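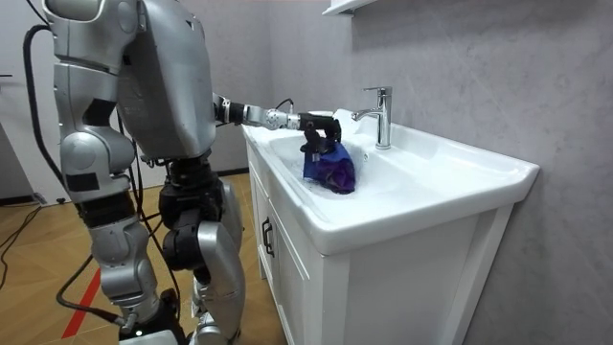
Wash it in the sink and stop waiting for a full load, Vibeke Ragnarsson told the first group in Flernum, and by the end of the evening there was a line for the taps.

FOR IMMEDIATE RELEASE

Godmont brings Sink Wash Saturdays to Kanaan and Sustorbridge

Free hand-washing sessions start in August. Drop in, no booking. Bring one thing you never know how to wash.

FLERNUM — Godmont, the home care and laundry school, is taking its hand-wash sessions on the road. Two new rooms, one in Kanaan and one in Sustorbridge, both open from 10 a.m. every Saturday through the month. The Flernum room stays open as before, same hours, same door on the side street.

The sessions cover small-load washing in an ordinary bathroom sink. Scarves, dish cloths, swimwear, cleaning cloths, baby things, the one good blouse. Anything that sits at the bottom of the hamper for weeks becuase the label says hand wash only.

The Flernum sessions had 157 visitors in their first season. Godmont has set aside 1006 places for the new program, split over the three towns. Places are free. The only cost is a tote of your own if you want to carry damp things home in it.

"People think it's a lost art or something. It's soap and water and a bit of patience," said Ragnarsson, who runs the program. "Mostly they use too much soap and then they quit rinsing too early. We fix those two and they're happy."

What gets taught

Filling the sink. Cool water for bright colors, lukewarm for whites and dish cloths. Soap goes in while the water runs, then the cloth, not the other way around.

Foam. A big heap of it looks good and means a long rinse. Visitors get a small measuring cup to take home and a card with the amounts for a half sink and a full sink.

Moving the cloth. Press down, lift, turn, press again. No scrubbing on knits. No twisting on anything with stretch in it.

Color. Blues and purples get their own water the first few times. Reds too. There is a test with a damp white rag, takes a minute, and it settles most arguments.

Rinsing. Drain, refill, press, drain. Keep going until the water stays clear and the cloth stops feeling slippery. Then roll it in a towel and lean on the towel.

Drying. Flat for wool, over a rail for the rest. Godmont has racks in each room, so visitors can leave their piece and pick it up before 4 p.m.

Cleaning up after. Last ten minutes go to the sink itself — foam rinsed out of the bowl, drain checked for lint, rim and faucet wiped down. This part was added after requests from visitors with shared bathrooms.

About the rooms

Kanaan is upstairs from the old ticket hall, elevator at the back. Sustorbridge is on the ground floor next to the library parking lot, and has a low sink for children and for anyone who would rather sit. Both rooms are set up like a home bathroom on purpose. Godmont tried deep utility tubs in the spring and dropped them, visitors kept saying their sink at home was nothing like that.

Ditte Frandsen will lead the Kanaan sessions. She taught the evening classes in Flernum and wrote the stain card that goes out with every visit. The first printing of 1000 cards is gone, and a second one is on the way with a corrected line about grease (the old card said hot water, it should say warm).

"Bring the thing you're scared of," Frandsen said. "If it's silk with a lining I'll probably send you to a cleaner, and I'll say so. Everything else we can have a go at."

Not covered: leather, down jackets, suits, rugs. Curtains only if they fit in the sink, and they usualy don't.

Home kits

A take-home kit goes on sale in all three rooms the same day. One bar of plain soap, the measuring cup, a rolling towel, both cards. The first run is 200 kits, one per household please. Refill bars sold separately at the desk. No online orders for now, maybe later in the fall.

Practical stuff

Doors 10 a.m., last wash starts at 2:30 p.m. Sessions run half an hour, longer if the room is quiet. Children welcome with an adult. Wear short sleeves or sleeves that roll up. Aprons provided, sizes are a bit hit and miss.

Groups of six or more should call ahead to the Flernum desk so a second sink can be kept free. Schools and residents' groups can ask for a weekday morning, Kanaan only.

Press are welcome at any session. Ragnarsson and Frandsen are both available for interviews after 2:30 p.m. — ask at the desk in Flernum or Kanaan.

ENDS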